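Undus Folding Table Notes
README for the linen and clothing set, version 2

Last updated August 28, 2026

Hi, and thanks for downloading this. I put Undus together because I wanted one tidy place for everything I know about smoothing, folding and stacking ordinary household cloth, and my old notes had turned into a folder of half-named files. If you used the April version, please bin it. I had the pillowcases mixed in with the tea towels and it made a right mess of the labels.

What's in it

There are 200 folding sessions, sorted by the kind of cloth. Each session gets its own folder with pictures and a short text file of my notes. The notes are the bit I care about most, so please don't skip them! I've written down what the cloth was, how creased it looked at the start, which fold I was going for and whether I was happy with the result.

The cloth groups are:

towels (bath, hand, tea)
flat linen (pillowcases, serviettes, tablecloths)
tops (T-shirts, singlets, work shirts)
odd bits (rags, offcuts, anything I couldn't place)

Odd bits is the biggest group, with 69 sessions in it. I kept meaning to split it up and then kept finding more odd bits.

The table

All the folding happens on a green tabletop. I tried a white one early on and gave up within a day, as pale cloth vanished on it and I couldn't find my own hems. Green has been good with nearly every colour I own. It's smooth and matte too, so a towel will slide if you tug it from one side only. Start from the middle and work out to the corners and you'll be fine.

I keep a clear spray bottle on the table for stubborn creases. A light mist, a flat palm, then leave it alone for a minute. If you go heavy with the water you'll be waiting all arvo for it to dry, and I have a few sessions in there that prove it.
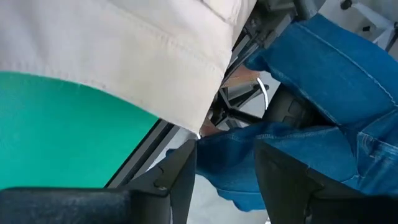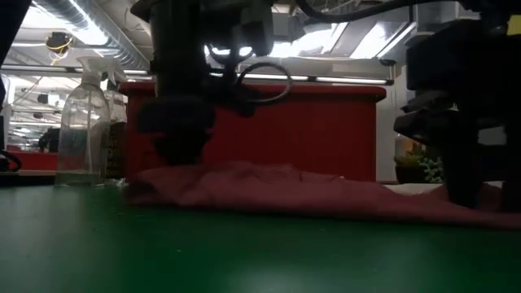
Colour names gave me more grief than anything else. I used to write "pink" and leave it at that, but a pink cloth bunched up in shadow can look nearly red, and the same cloth pulled flat can look like dusty rose. So now every cloth gets one plain colour name, decided in daylight by the window, and I stick to it for the whole session. The list is in colours.txt. Feel free to grumble about my idea of salmon.

Creases are scored from zero to three. Zero is fresh off the iron, one is a bit rumpled, two is straight out of the basket, and three is the heap you find at the bottom of the gym bag. I scored them all myself over a couple of weeks and I was definitely harsher towards the end, so treat a two and a three as neighbours.

How I fold

Towels go in thirds lengthwise and then in half twice. Shirts are folded on the Derero pattern, sleeves in first and the tail turned up last. Tablecloths I do in quarters and then however they'll fit in the cupboard. If you fold your towels in halves only, you'll find your stacks come out wider than mine and the stack heights in the notes won't match yours.

Known problems

17 sessions have no crease score. I lost the sheet of paper.

The flat linen group is mostly pillowcases, so don't lean on it for anything about tablecloths.

A few cloths turn up in more than one session under slightly different names. "Blue check" and "check, blue" are the same tea towel.

There are no fitted sheets. I've had a go at them, and the results are staying on my own computer.

Using it

Use it for whatever you like, home or work, as long as you mention Undus somewhere. If you fix a label, send it back to me and I'll add it to the next version. I'm hoping to get woollens in there next, plus a proper go at socks, which so far live in a folder called "later".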